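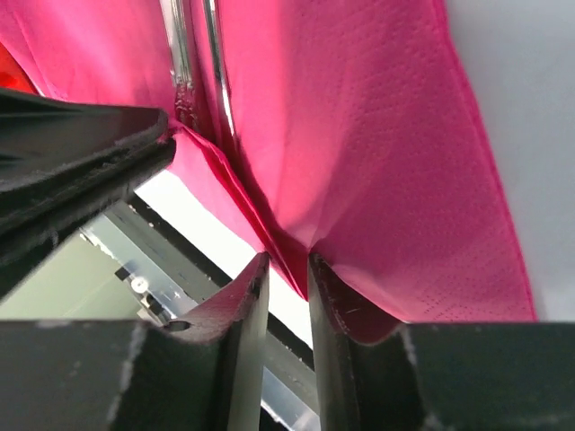
Doublage : la série Pikudden cherche ses voix françaises

Lettre d'information du 29 juillet 2026

La version française de Pikudden entre en préparation. Le studio Wimell, qui avait déjà assuré l'adaptation du long métrage Skastby, a été retenu en April dernier pour doubler la première saison, et les essais de voix ouvrent à la rentrée. Nous avons reçu plusieurs messages d'abonnés à ce sujet, comédiens ou simples spectateurs, et nous regroupons ici ce qui est confirmé à ce jour.

Pikudden est une série dramatique dont l'action se passe dans un port de pêche, l'hiver qui suit la fermeture de la conserverie. La saison compte six épisodes. Le ton est retenu, les dialogues sont courts, et beaucoup de scènes se jouent à deux dans des cuisines ou des voitures. Pour le doublage, cela veut dire peu d'ambiances de foule et beaucoup de gros plans, donc une synchronisation labiale surveillée de près. Le studio a prévenu qu'il ne cherchait pas de voix « radiophoniques » et que les démonstrations trop travaillées desservaient souvent leurs auteurs.

La distribution française comprendra 19 rôles, dont six reviennent d'un épisode à l'autre. Les autres apparaissent dans un ou deux épisodes, parfois pour quelques répliques. Les rôles principaux concernent surtout des comédiens de quarante ans et plus, ce qui est assez rare pour être signalé. Il y a aussi un rôle d'adolescente, pour lequel le studio demande une comédienne ayant au moins 18 ans, les horaires d'enregistrement étant peu compatibles avec ceux d'une élève mineure.

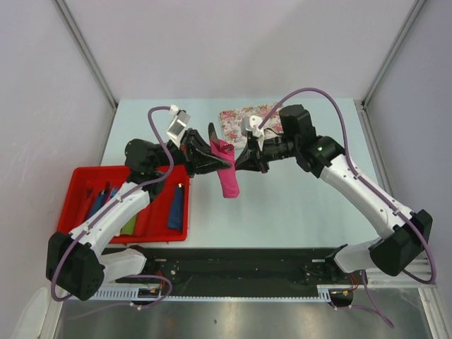
Les candidatures passent par le formulaire du site de Wimell. Il faut y joindre une bande de démonstration de deux minutes au plus, un CV à jour et une photo récente. La photo ne sert pas à la sélection, mais le formulaire refuse l'envoi si le champ est vide. Les bandes doivent contenir au moins un extrait de fiction doublée. Les comédiens qui n'ont jamais doublé peuvent envoyer une scène jouée face caméra, à condition de l'indiquer dans la case prévue. Les bandes composées uniquement de publicités ou de livres audio ne seront pas écoutées.

Les personnes retenues seront convoquées pour un essai de 20 minutes. Le déroulement est classique : une scène est projetée deux fois, puis enregistrée à la bande rythmo, avec une seconde prise après les indications de la direction artistique. Le texte n'est pas envoyé à l'avance. Le studio a confirmé que les essais se tiendraient dans ses locaux et qu'aucun enregistrement fait à domicile ne serait accepté à cette étape, y compris pour les comédiens installés loin. Les frais de déplacement restent à la charge des candidats. Plusieurs abonnés nous ont écrit que cela écartait de fait une partie de la profession. Nous avons transmis la remarque au studio, sans réponse pour l'instant.

Du côté de l'adaptation, le texte est confié à Didenko, un petit atelier d'auteurs qui travaille habituellement pour le documentaire. Le choix a surpris. L'atelier a pourtant signé les dialogues français de Skastby, et la production tenait à conserver la même équipe. La difficulté principale tient au parler du port : les personnages les plus âgés emploient entre eux un dialecte que les plus jeunes comprennent mal, et deux scènes importantes reposent sur ce décalage. Les auteurs ont écarté l'idée d'un accent régional français. Ils s'orientent vers un vocabulaire vieilli, quelques tournures propres au métier et des phrases plus elliptiques chez les anciens. On jugera sur pièces, mais la solution paraît raisonnable.

Les noms de lieux et de bateaux ne seront pas traduits. Les prononciations ont été fixées avec la production d'origine et seront fournies aux comédiens sous forme de fichier audio. C'est un point sur lequel la version française de Skastby avait été critiquée, le nom du village étant prononcé de trois manières selon les scènes.
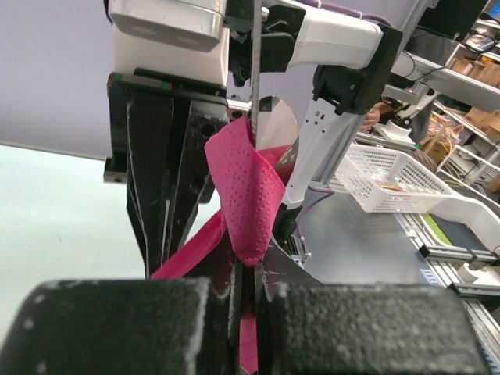

L'enregistrement lui-même est prévu sur deux périodes séparées par une pause, le temps que le montage des derniers épisodes soit définitivement arrêté. Les comédiens des rôles récurrents devront être disponibles sur les deux périodes. Ceux qui jouent au théâtre en soirée peuvent postuler, les séances ayant lieu le matin et en début d'après-midi. Les partenaires d'une même scène seront réunis à la barre chaque fois que les plannings le permettront. La pratique se perd, les voix étant de plus en plus souvent enregistrées séparément, et les comédiens que nous avons interrogés s'en félicitent.

Sur la rémunération, le studio indique qu'il appliquera les tarifs conventionnels au lignage, sans négociation individuelle pour les petits rôles. Les essais ne sont pas payés. Les contrats comportent une clause interdisant l'utilisation des enregistrements pour entraîner ou alimenter un outil de synthèse vocale. Nous n'avons pas pu lire le texte exact de cette clause et conseillons à chacun de se la faire communiquer avant de signer. Un modèle de rédaction est disponible dans l'espace réservé aux abonnés, rubrique Contrats.

Une version audiodécrite est également annoncée. Elle sera produite séparément et fera l'objet d'un appel distinct, pour l'écriture comme pour la voix. Les comédiens retenus au doublage ne pourront pas y participer, afin d'éviter toute confusion à l'écoute. Le sous-titrage français, lui, est déjà terminé et servira pour les projections en festival.

La date de diffusion n'est pas arrêtée. La production parle du printemps, la chaîne ne confirme rien. Les deux premiers épisodes pourraient être montrés en avant-première en version originale sous-titrée, auquel cas nous aurons des invitations à distribuer par tirage au sort parmi les abonnés.

Pour les questions sur le dossier de candidature, il faut écrire directement au studio par l'intermédiaire du formulaire. Nous ne transmettons pas les bandes de démonstration et ne pouvons pas renseigner sur l'état d'une candidature. Les corrections et compléments à cet article peuvent en revanche être envoyés en réponse à cette lettre. Ils seront repris dans le prochain numéro, avec le compte rendu des rencontres sur la direction de plateau.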